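Comparing Two Gripper Finger Sets on a Two-Arm Bench Setup

If you have a pair of small desktop arms and a drawer full of fingers you printed at one time or another, sooner or later you'll want to know which set to leave on. I put this off for most of November, swapping parts whenever a pick went badly and never writing any of it down, and I can tell you that is a fine way to learn very little. So let me walk you through the way I do it now, which takes an afternoon and a pot of coffee.

I'll be using the two sets I know best. The Revitside fingers are flat and stiff, and the Girkanden ones are a bit softer with a rubbery pad. Any two sets will do, though, and the steps stay the same.

Start with the bench. Both arms should be clamped to the same rail, and the clamps should be tight enough that you can lean on the rail without it creeping. Give each arm a slow sweep with nothing on the table and watch the cables the whole way. A cable that goes tight near the end of the reach will tug on the wrist, and you'll blame the fingers for it later (I certainly did!).

Next, choose your objects. I like thin cardboard snack boxes and packets because they're cheap, they're all a little different in width, and they show a squeeze mark right away. Stand them up side by side in a shallow tray so the fingers have to come down between neighbors, where stiff and soft fingers really begin to behave differently.

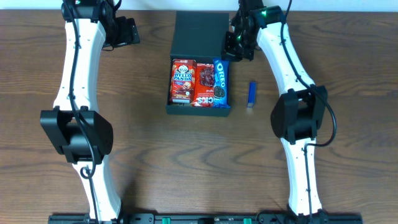

Now set your closing force. My controller runs the Baláž firmware, which takes a plain number for the current limit, and I begin at 80 and work up in small steps. If yours goes by another scale, just start low. By 200 the stiff fingers were denting cardboard on my bench, while the soft pads could go to 270 before I saw a crease. Write down the lowest setting that holds a box through a full lift, and use that one for the real runs.

Then do the runs themselves:

1. Home both arms.
2. Put the packages back in the same order, labels facing the same way.
3. Pick with one arm, lift, hold for a slow breath or two, and set it back.
4. Note whether it slipped, tipped a neighbor or came up crooked.
5. Switch arms and repeat.

I log mine in Ceta, but a notebook is every bit as good. My last session came to 123 picks, which sounds like a lot until you get into the rhythm of it. Swap the fingers between arms halfway through, too, so a tired servo on one side doesn't get counted against the wrong set. Recheck the zero position after each swap, and go back to your low starting force for the first couple of picks.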